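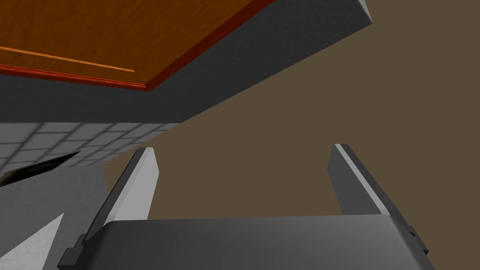
Wood panel with reddish trim, seen from underneath

Re: Salt intake and the step-down trial

Nhyira Nyarko wrote:
> Has anyone read the Tuvetlow paper on cutting salt slowly? I only have
> the abstract. It says 302 adults, starting at 3,952 mg of sodium a day
> on average. Were they told which group they were in?

Nhyira,

I have the full text. They were told, so it was not blinded. Siv Moen raised the same point when we went over it in September. The meals were cooked at home and the authors say they saw no practical way to hide the salt level.

The starting figure comes from urine samples, one full day each. Anyone over 4,000 mg was asked to repeat the test before being assigned. I would have liked two samples from everybody - one day is not much to go on.
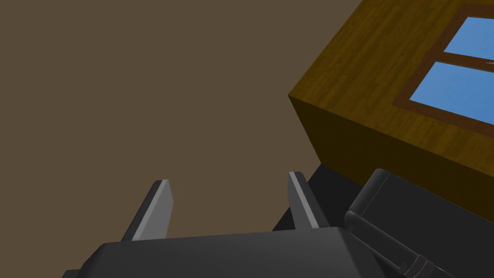 Filed under: Nutrition & Blood Pressure

On dropouts, 80 percent gave a final reading. The paper does not give reasons for the rest, and the supplement only splits them by age. Kwaku Laryea wrote to the authors for the breakdown and has had no answer yet.

Blood pressure fell a little more in the slow group, but the ranges overlap. I would not change any advice to patients on the strength of it. Ebenezer has the supplement tables if you want them.

Nkrumah Quansah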